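Home News Press Room Events Contact

FOR IMMEDIATE RELEASE

Stomow Brings Its Small-Space Tidying Evenings to Sarstead This June

SARSTEAD – Stomow, the home organizing company that has spent years helping people make friends with their own closets, is delighted to announce that its Tidy Table evenings are coming to Sarstead this June, and we would love for you to come along (and bring a neighbor, if you have one who likes this sort of thing!).

The series runs for 4 evenings at the Billenar, in the big front room, starting at 6:30 p.m. each time. There are 27 places per evening and tickets are $30, with tea and something sweet included. Everybody works at a table, and the subject is the everyday clutter that gathers on one: bottles with a little water left in them, a remote control that has wandered away from the couch, the small odds and ends that never did have a proper home.

We start with the wastebasket, as we always have. Our organizers are very fond of wire mesh, which is light to carry and lets you see what has gone in before you take it out to the bin, and they like to set the basket right up where the sorting happens until the last item has been dealt with.

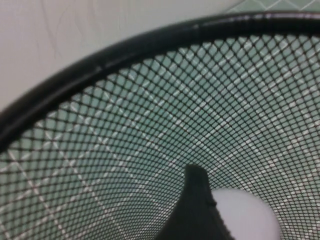
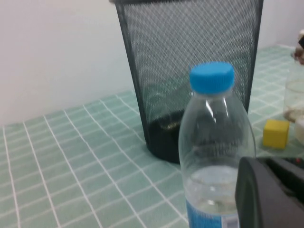

The black mesh wastebasket, with the green-and-white grid showing through its sides.

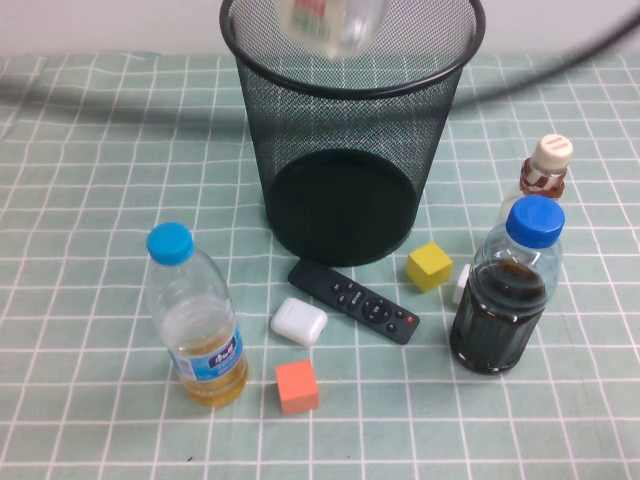 Longo, who came to an earlier series, wrote to us afterward that the basket was the part that stuck, though she still thinks bottles should be emptied at the sink and put straight into recycling, and she would like us to spend longer on that. We agree with her, and the second evening now gives its whole first half to bottles and other containers.

To date 1,495 people have joined a Tidy Table evening, and many of them have come back for another, which makes us happier than we can easily say.

Tickets are on sale now at the Billenar front desk and through Stomow. Doors open at 6 p.m., and bags of your own clutter are very welcome.

Press contact: Stomow Press Office, Sarstead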